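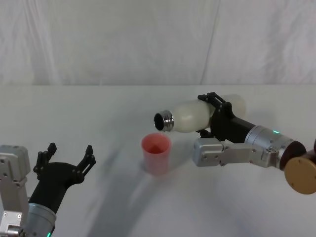
Kheri Simiyu put it this way after the last session: a dishwasher has done a household chore without supervision for decades, so why does a machine that pours a drink still need an engineer standing next to it? The remark is a fair one, and these notes are mostly an answer to it.

Unit 4. Can machines do chores yet?

Reading for this unit: course packet, pages 45 to 61. Bring the worksheet.

4.1 Two kinds of automation

A dishwasher works because the job was changed to suit the machine. The plates go in a rack, the door shuts, and water goes everywhere. The machine never has to know where a plate is. Most shop-floor automation is of the same kind. A bottling line fills containers that arrive at the same height and the same spacing, and if one has fallen over, a guard knocks it off the belt.

The second kind leaves the job as it is and asks the machine to cope. Kitchens, laundry rooms and small workshops are nearly all of this kind. When people ask whether robots can do chores yet, they usually mean this.

Keep the two apart in your written answers. A lot of confused argument in last April's papers came from treating a filling line and a kitchen robot as the same sort of thing.

4.2 Pouring as a test case

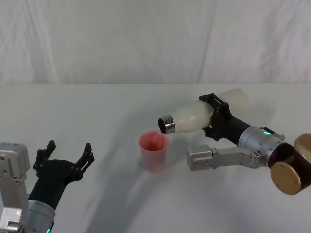 Pouring is a good task to study because it is easy to state and hard to finish well. The machine has to grasp a container, bring its mouth to the right place, tilt it, judge the flow, and stop. Each step can go wrong on its own. Position comes first: with the bottle held nearly level and its opening just above the rim of the cup, a small error sideways puts the stream on the table. The tilt comes next, and the angle at which liquid starts to run depends on how full the bottle is. A person handles this without thinking. A machine needs either a good measurement of the level or a way to react quickly when the flow begins.

Terms to know:

Grasp: the hold on the object. A firm grasp on a soft bottle can squeeze liquid out early.
End effector: whatever is at the end of the arm, most often a gripper.
Open loop: the motion is planned and then carried out with no correction.
Closed loop: the motion is corrected as it goes, from camera, force or weight readings.

4.3 Reading a success rate

The worksheet uses the Planine log, which records 1,239 pouring attempts, of which 273 were marked as failures. That is a failure rate of 22 percent. Before you call this good or bad, find out what was counted. In the Planine log a spill of a few drops is a success if the cup ends up filled to the line. In the Bikley log, which has 2,107 attempts, any liquid on the table is a failure. The two rates can't be set side by side.

Also ask who reset the table. If a person put the cup back and refilled the bottle between attempts, the machine did one step of a chore. Setting out, pouring, putting away and wiping up is the whole chore, and errors add up across it. Four steps at 90 percent each come to 66 percent for the lot, assuming the steps fail independently.

4.4 What the camera knows

An arm may have a fixed view of the table, a view from its own wrist, or both. The fixed view shows where things are in relation to each other. The wrist view is better for the last few inches before contact, but the gripper blocks part of it.
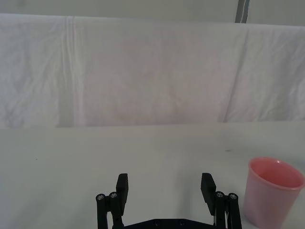
Neither one gives weight. For that you need a force reading at the joint or a scale under the container, and many systems have only one of these or neither. Clear and shiny materials cause further trouble – glass, water and polished metal all confuse depth sensors.

4.5 For discussion

Kołodziej argues that home robots should wait until kitchens are redesigned for them. Nullance takes the other side and says nobody will rebuild a kitchen for a machine. Pick one chore you do every week, write out its steps, and mark which ones would have to change under each view. One page, handed in before the lab section.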